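Lutel Listings: a data card

Version 4, dated Wednesday, January 1, 2020

What you get

Lutel Listings is a table of 2623 advertisements for new condos and townhomes, all written before anyone had moved in and most written before anyone had dug a hole. Every row is one ad. We collected them because we wanted to know how big a "spacious" bedroom is. The answer is in the column called bed1_sqft, and you may want to sit down before sorting it.

The ads come from the sales pages of projects in and near the Geraghty district, plus a smaller batch from the Moster waterfront. If your work depends on those two places being like everywhere else, please think again before you publish.

Files

listings.csv is the main table, one ad per row.
phrases.csv has the adjectives pulled out of each ad, with the row they came from.
plans.csv holds floor plan measurements for the 305 ads that bothered to include a plan with numbers on it.
odex_config.txt holds the settings for Odex, the script that does the cleaning.

Everything is plain text with commas. Commas inside ad copy are quoted. There are a lot of commas inside ad copy.

Columns worth knowing

project: the name of the development as advertised. Several projects changed names between launch and completion. We kept the name on the ad and put the later one in project_alt.

sqft_claimed: the interior size as stated. If an ad gave a range, you will find the low end here and the high end in sqft_max. Some ads fold the balcony into the total. Where the fine print admitted this, balcony_in is set to 1. Where the fine print was silent, it is blank, and blank does not mean zero.

storage_claimed: free text. Includes closets, lockers, "flex nooks" and one "wardrobe moment."
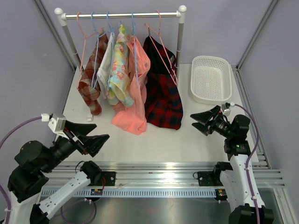

Hangers on a small rack, five garments up.

laundry: one of in_suite, shared, hookup or unstated. "Laundry-ready" is coded as hookup. We argued over this for a while, and the side that had once rented a laundry-ready apartment won.

transit_min: minutes to transit as advertised. We did not walk it. The shortest times tend to belong to projects with a highway in between.

sold_pct: the share of units the ad says are sold. This number never goes down in our data, even for the project that relaunched with more units left than it started with. Use it as a record of what was said.

view: free text. "Peekaboo" and "partial" are left as written. Do not merge them without looking at the rows first.

How it was cleaned

Odex strips the page furniture, splits the ad into sentences and pulls out anything that looks like a measurement. It reads "2 bed + den" correctly and "2 bed plus" as a two-bedroom. It used to read penthouse floor numbers as prices, which made the top of the Moster tower a real bargain. Fixed in version 4. If you have results from version 3 that involve penthouses, rerun them.

Duplicates were dropped when the project, plan name and claimed size all matched. Ads that differed only in their adjectives were kept on purpose, as the adjectives are half the point of phrases.csv.
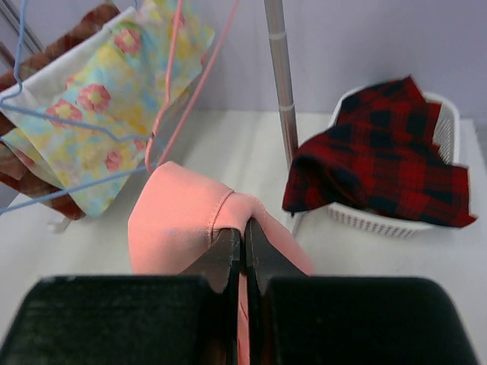

Text and table notes by the Lutel Listings maintainer

Known problems

Prices are missing from most rows. The ads say "from the low" something and then stop, or ask you to register for details. We registered. We are still getting the emails.

Dates are a mess. The first_seen column is the day our collector found the page, and the page may have been up for months by then. The collector was down for part of November, so a cluster of ads that seem to launch together right afterward did no such thing.

The finishes column is thin. Ads name the countertop far more often than the flooring, and nearly all of them call the appliances "premium" and leave it there. Treat a blank as a blank.

There are 15 rows where the claimed size is smaller than the sum of its rooms. We checked them by hand against the original pages, and the numbers are copied correctly. They are flagged with size_odd so you can drop them or frame them.

What it is good for

Studying how housing is described and how the wording shifts as a building sells. Checking size claims against plans, within the limits of plans.csv. Teaching people to clean ugly text.

What it is bad for

Valuing a home. Picking a home. Settling a dispute with the person who sold you a home. Nothing in the table was measured by us, and an ad is what the seller hoped you would picture.

Updates and fixes

Send corrections with the row number and the text as you believe it should read. Corrections that come with a saved copy of the original page go to the front of the line. If you work for a developer and would like a row taken out because the building turned out smaller, we will add a note to the row and keep it.

Next version should split den from bedroom properly. The Geraghty rows go first, where a den may or may not have a door.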